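Dinetti wipe-clean tablecloth, green and cream check: my thoughts after a few months

I have been meaning to write this one up since May, when my old cotton cloth finally gave in to a beetroot accident and I decided I was done with soaking things in the sink overnight. A few of you asked in the comments what I bought instead, so settle in with a cup of tea!

I got mine from the little household shop in Jirstead, where Yolanda Llorente will cut it off the roll for you and is very patient with people who forgot to measure (me, both times). I paid 40 pounds, and yes, I did gulp a bit, but my sister-in-law Beatriz has had a Dinetti cloth on her kitchen table for years and it still looks smart, so I talked myself into it.

The good part first. It wipes down beautifully. Gravy, jam, felt-tip if you catch it quickly, all gone with a damp cloth and a drop of washing-up liquid. Turmeric left a faint yellow shadow that took me three goes with bicarb, and I can still find it if I go looking. The edges cut cleanly with ordinary kitchen scissors and haven't frayed, and the backing is soft enough that I don't bother with a felt underneath.

Now the grumbles. It came folded and the creases are stubborn. I tried a hairdryer on low, which helped a little, and leaving heavy cookbooks on it, which didn't. It also had quite a smell for the first week or so, a bit like a new paddling pool, and I had the back door open most evenings. And I do wish they made it wider, as mine was sold at 106 cm and I'd have liked a longer drop on my big table.

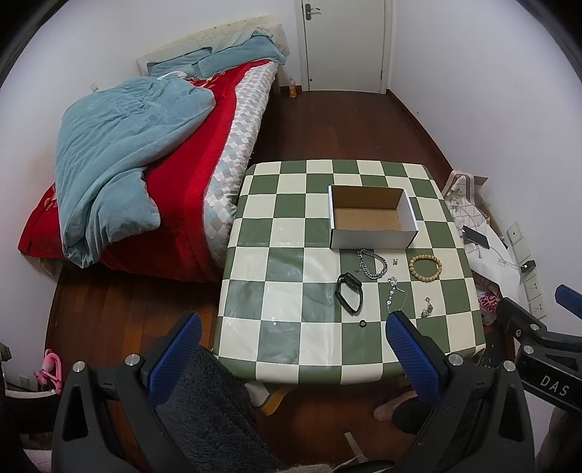 Can you iron the creases out?

Only from the back, on the coolest setting, with a tea towel in between, and please try a corner first. I did mine in short bursts and it took the worst off.

Would I buy it again? I think so, though I'd ask for it on a roll next time and carry it home on the bus like a rug.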